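3.2 Table dressing in the shared dining room

Kyrylo Kovalchuk, Oksana Hrytsenko and A-yeong Gil
May

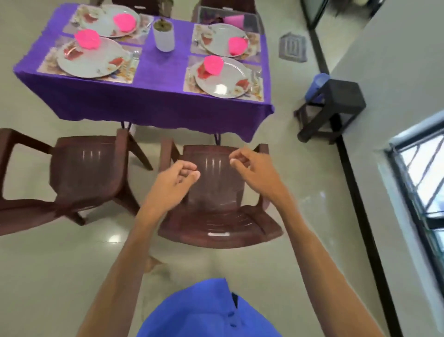
Figure 4. Table laid for four, with placemats, folded napkins and a potted plant in the centre.

The second part of the study looked at how residents of the Nandasska guest house laid a table when they were given a free hand. The house has one dining room and a single cupboard of linen, and whoever cooks is also expected to set the places. We kept a record of 159 table settings over the study period and spoke to 20 residents about the choices they made.

The layout in Figure 4 is typical of the settings we classed as "dressed". A purple cloth covers the table and falls over the near edge, and each of the four places has a printed placemat, a white plate with a patterned rim and a bright pink napkin. Residents told us that the cloth went on first and that everything else was chosen to go with it. Several said they would sooner leave out a glass than a placemat.

Napkins drew more comment than any other item. At the left of the table in Figure 4 they are folded into ruffled or fanned shapes and rest on the plates. Position varied a good deal within a single table: one napkin lies towards the upper edge of its plate, another near the right side. When asked, residents seldom gave a rule for this. Yevdokiia Horobets, who had lived in the house longest, had learned one fold from her aunt and used it for every meal she hosted. Others copied her fold with mixed success — the fan was said to be easier than the flower.

Centrepieces were kept small. The potted plant in Figure 4 stands between the left and right settings, where a strip of cloth has been left bare. Residents described this strip as the place for serving dishes, and the plant was usually moved to the sideboard once food arrived. In 9 of the recorded settings there was no centrepiece at all, and all of these were breakfasts.

Cutlery was treated more loosely. Most residents put it to the right of the plate in one group, and few separated forks from knives unless guests were expected. We return to this point in Section 3.3, where the weekday and guest tables are compared.

Contact: Oksana Hrytsenko, Nandasska Household Study. All rights reserved. Back to top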